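From: Pramila Gautam
To: trornby-allotments
Subject: Re: [trornby] Tomatoes, again

Sorry for the slow answer. I read the whole thread in one sitting last night, which I do not recommend, and I have been thinking about blight ever since.

Photos first, then my two cents. 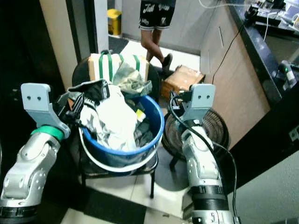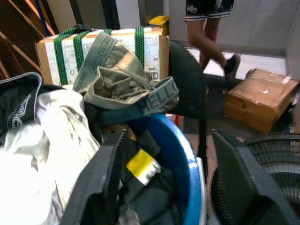
Ibarra wrote:
> I still say it's the watering. We had 8 plants in the
> lower bed at Puvbridge and lost every one by August.
> The upper bed got the hose at 7 in the morning and
> was fine. Has anyone tried the Trornby seed instead?
> The catalog says it's resistant.

The catalog also says the fruit is "generous," and I got 4 tomatoes off 2 plants, one of which a slug had already moved into.

I don't doubt that morning watering helps. But your lower bed sits in a dip, the fog parks there until lunch, and you planted so close that I couldn't get a hand between the stems. Blight must have thought it was a hotel. I'd try half as many plants, take off the bottom leaves, and put down straw before the first heavy rain – last year I did it after, and mostly tucked the spores in for the night.

As for seed, I've gone back to Trurnilitz. It's an ugly little tomato and it splits if you look at it wrong, but mine kept going into October. A packet holds 200 seeds, so I have plenty to spare. Write to me off list if you want some, and please say how many, as "a few" got me into trouble with the zucchini.

Pramila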